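Robot Arms Join the Packing Line at Walero's Jurkcombe Store

Shoppers who order their groceries online from the Walero store in Jurkcombe may soon have their bags filled with a little mechanical help. The store has been working since January with Vostach, a small automation firm on the other side of town, on a pair of robot arms that can bag an order alongside the regular packing crew, and the crew, who were a bit wary at first, seem to be warming up to the idea.

It is a busy corner of the business. The packing room handled 1,793 online orders in its best month so far, and most of them went out in the evening, when people get home and remember they are out of milk. There are 13 packers on the roster, and anyone who has spent a long shift lifting drinks and canned goods into bags will tell you where it hurts the next morning (the wrists, mostly, and then the lower back).

The plan is for the arms to take on the heavy and repetitive part of the work, while the packers look after eggs, bread, soft fruit and anything a customer has left a note about. Walero says no jobs will go, and that 4 of the packers have already been trained to run the station, with a small raise to go with it. One of them told us she used to dread the late orders and now rather enjoys them, although she still finds the arms terribly slow and has to stop herself from reaching over to help.

Bagging is harder for a machine than it sounds, and Vostach has spent many evenings on it. A box keeps its shape, but a thin plastic bag slumps and crumples wherever it likes, so one arm has to mind the bag while the other manages the groceries. A bottle of cola or something like it makes good practice, with a gripper closed around it just under the red cap and the other pressing on the side of the bag.
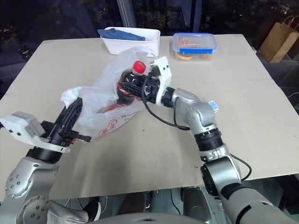 Vostach hopes to reach 100 orders a week by the end of the trial. The Veloso store is next in line if all goes well.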